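Skunis demo collection FAQ
Last edit October 23, 2020

What are we collecting?
Two-arm examples for the Wadovon policy. Small stuff on a tabletop: vials, pill bottles, caps. One person drives, the arms copy, everything gets logged.

How many do you need?
836 for the first training run. A full shift is 40 good ones. Don't rush to hit it.

What counts as good?
Task finished, both arms back to start, no long pauses. A fumble is fine if you recover. Keep those, the model needs to see recoveries.

What if I drop something on the floor?
Stop, mark it failed, reset. Do not delete the file. Retamal (the cleanup script) sorts it out overnight.

Do I have to put things back in the same spots?
No!! Please don't. Move stuff every episode. Turn the vials, swap the bottles, shift the board a bit. The February set was useless becuase every cap sat in the same place. 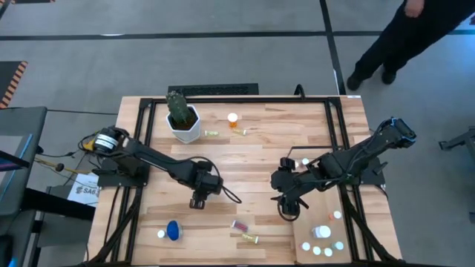
Can I leave extra objects on the table?
Yes. Plants, cups, whatever. Clutter is good as long as the arms can still reach. Just not on top of the cables.

Arm feels laggy, what now?
Restart Bukine, wait for both arms to report in. Still laggy after 2 restarts, write down the station and move to another one.

Where do my episodes go?
Upload is automatic at end of shift. Leave the workstation on untill it's finished. Check your count on the Skunis page next morning.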